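An afternoon at the Pulline workshop, Irkmont

I had been promised robots and a biscuit, and I am pleased to report that the robots turned up.
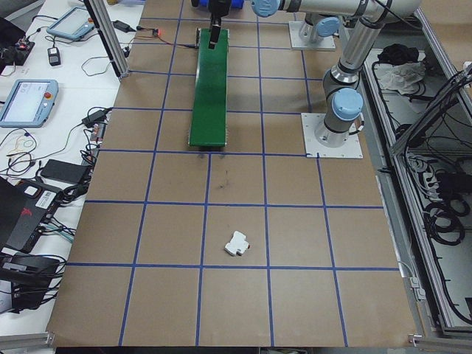

Pulline is a shared workshop behind the old dye works in Irkmont, and on 13th September it opened its doors to anyone who could find them. I managed it at the third attempt. The bell says Gorkura, after the upholsterer who had the place before, and you are meant to know this.

Veikko Kallio has been at his ramp project since July. The aim is to have an arm deal with small plastic parts on a slope, and the slope is a narrow green board he put together himself, screws and all. He says the board took an evening and everything else took the summer.

The bench is covered in brown paper and marked into squares with blue tape. I asked whether the squares were for accuracy. They began, Veikko said, as a way of winning arguments about where a part had been put down - the accuracy came later. The part in question is a small white thing with notches along its edges, and I have seldom seen so much equipment pointed at so little.

Wiring is a sore subject. There is a house rule at Pulline about tidying cables before visitors arrive, and I can confirm it is a rule.

Next door the Šimkus brothers were building a loom that threads itself, or will. I stayed for over three minutes and it was thinking about it.

Entry is £4, children free, and they shut at nine. Park by the canal, as the yard is full of someone's boat. Bring your own biscuits.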